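Two Arms and a Whiteboard - Project Report
Shared workshop, Gindwood
15 October 2018

1. What we wanted

Get two arms to wipe a small whiteboard. One holds the eraser, the other keeps the board from skating off. Sounds easy, took since June. We call the setup Friesen because that was the name on the shelf we got in the workshop, and it stuck.

The board is the tabletop kind that pivots on a stand. Bad choice for wiping, as we found out. Push too hard near the top and it tips. Push too soft and the ink stays.

2. How it works

Each arm replays a path we teach by hand, then a small script (Lindus, our name, second rewrite) nudges the path using the wrist camera. Looks for anything colored on white. Draws a box round it, sends the eraser there. No learning, just thresholds. Script is 1694 lines and should be half that, lots of dead code from the first verison.

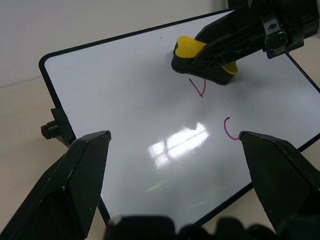
Color threshold was the part that ate most of our time. Black marker was hopeless, the script kept picking up the board's own edge and the shadows. Magenta is much easier. The two thin magenta marks, a lopsided V and something like a C, are what the script has to find with the eraser already down just above the V, and the window glare sits right next to the C. Glare was our worst false reading all summer. We mask anything over a set brightness now. Ugly but ok.

3. Grip

The eraser has a rounded outline, so the fingers only touch it in a couple of spots. First tries it spun in the grip as soon as there was drag. We slowed the stroke down and closed the grip tighter. Still spins sometimes on the return stroke. Rubber pads are on the list, not done.

4. Tests

Test = draw marks, run the script, look at the board. 20 runs with the final settings. 15 clean. 2 stopped early because a cable snagged, the rest left ink behind. We did not log pressure, should have.

Start position matters more than we expected. If the board is turned even a little from where it was taught the eraser lands on an edge. We put the board back by eye every time - tape on the table would of been smarter. 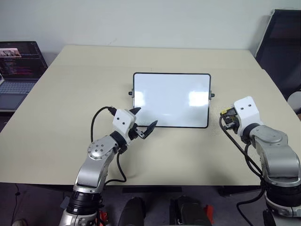
Fig. 2. Blank board on its stand between the two arms, left gripper open near the lower left corner. Laptop with code at far left.

5. Problems still open

- cables. They hang in long loops and need proper clips
- pivot knobs on the stand work loose, tighten before every run
- Lindus crashes if the camera drops out, no restart
- evening runs not tested, all our thresholds are for daylight

6. Next

Teach the second arm to hold the board by the frame during the whole stroke, at the moment it lets go too early. Then try other ink colors. Code and the settings file are on the workshop drive in the folder called Cola (old name, sorry), use the newest settings file and ignore the rest.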